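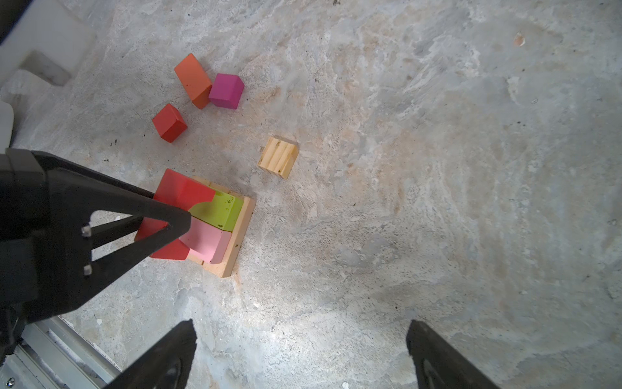 4. Aplicação do selante Durkavari em piso de concreto

Antes de começar: piso varrido, aspirado, sem cera velha. Tirar tudo do chão, inclusive brinquedo miúdo e tapete.

1. Lixar com grão 100. Cantos à mão.
2. Aspirar de novo. Pano úmido, deixar secar de um dia pro outro.
3. Misturar o frasco A no balde B – 10 minutos, batedor em rotação baixa. Não bater rápido, faz bolha.
4. Primeira demão com rolo de pelo curto, do fundo para a porta.
5. Esperar o toque seco. Segunda demão cruzada.

NOTA: manchas claras ou alaranjadas no concreto não somem com o selante, ficam até mais fortes. Quem quer cor uniforme usa antes o pigmento Jindska (ver seção 6).

CUIDADO: produto misturado não volta pro balde. Não aplicar com piso acima de 30 graus. Janela aberta, luva, óculos. Criança e bicho fora até a cura completa.

6. Polimento só depois da cura. Disco Aoki, grão 3000, sem água.

Se aparecer mancha branca depois da segunda demão – umidade por baixo. Parar, lixar o trecho e repetir a partir do passo 2.

Limpeza do rolo: solvente da própria linha, nunca agua.

Revisão: Kelly Naylor, junho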